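Ticket 3662 – Cela Flowers, order desk
Subject: Card message missing on gift orders
Status: open, waiting on courier
Priority: high

Customer in Worov sent the anniversary bouquet to Lollov. Flowers arrived fine, card was blank. Same thing on order 3211 from the morning. Both went thru the mobile checkout.

Checked first – message text is saved in the order. Shows up in the admin view, all of it. Printer queue ok. So the text gets lost between the order and the card template.

Tried a test order from desktop, card printed fine. Same order from phone, blank. Cleared the template cache, tried again, still blank.
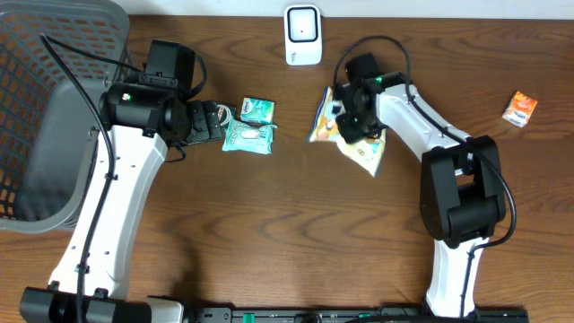 Can the shop still add a card once the bouquet has left?
Only with Sison same-day runs, and only if the driver hasn't been handed the route yet. Otherwise send the card separately, no charge to the customer.

Update, 11 am – found it. Phone keyboards put in a curly apostrophe, template drops the whole message when it hits one. "Can't wait to see you" = blank card. Swapped the font on the card template, 2 phone tests printed ok.

Still to do:
replacement cards for both orders, handwritten
ask Sison if they can deliver to Lollov before Friday
check emojis, havent tested those yet

Leaving open til the courier confirms. Pls dont merge with the ribbon color ticket – diffrent problem.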